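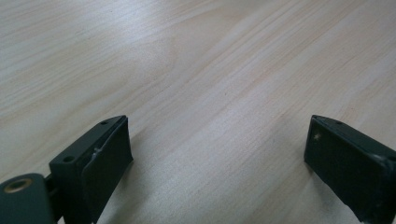

Temo hand-held gripper kit: worth it for a small shop, and do the pads hold up?

Posted by Diane Chan, 2 November 2024

I run a small packing and light assembly shop and we are looking at teaching a robot arm to do some of the bench work. The integrator we have been talking to (Urkmont) suggested we record our own demonstrations with the Temo hand-held gripper before we commit to an arm. Their quote is $660 for the kit, which has the two-finger gripper, the camera mount, one set of pads and the recording software for a year. Extra pads are $30 a pair.

What I want to know from people who own one:

Does it hold up to daily use by staff who are not engineers?
Do the pads wear out fast? Our parts are mostly small cartons and molded caps.
Is the table surface a problem? Our benches have a pale wood finish that gets shiny under the lights, and the sales rep was vague when I asked.

I don't need it to be perfect. I need to know if I'll be sending it back in a month.

Reinhold Stöcker

We have two of them, bought last winter. The mechanism is fine. The weak point is the screws that hold the fingers to the body. They work loose with a lot of opening and closing, and then one finger sits a little lower than the other and your recordings stop matching each other. Put a drop of removable threadlocker on them the day the kit arrives and check them each Monday with the small hex key. Don't overtighten.

Pads: on cartons we changed the first set after 233 recording sessions, and they could have gone longer. Molded caps are harder on them if there is any flash left on the edge. Small nicks and scuffs on the face did not change the grip for us. Change them when the corners start to lift. At $30 a pair I would order one spare set with the kit and leave it at that.

On the table: shiny is a nuisance but you can work with it. Turn off whatever light is directly over the bench and use one from the side. Before every batch we open the fingers all the way over a clear stretch of table and check that both fingertips show in the preview and that the glare is not sitting where the part will go. If it is, move the lamp. Wood grain by itself never gave us trouble.

The software is the part I would complain about. Export is slow, and if you rename a session after recording, the calibration file does not follow it. Name the session first. Support told me in November a year ago that this would be fixed and it has not been.

For a small shop I would buy it. Ask Urkmont whether the year of software starts on delivery or on first login — ours started on delivery and we lost six weeks of it.

Annelore Brandes

Had one on loan from the Cloditz training center. Worked ok. Heavy after an hour, so swap people. Can't say about the pads, we only did foam blocks.

Birgit Rieger

I'd look at the Dijkstra one too before you sign. It costs more but the pads clip on with no screws. I haven't used the Temo myself so I can't compare the grip.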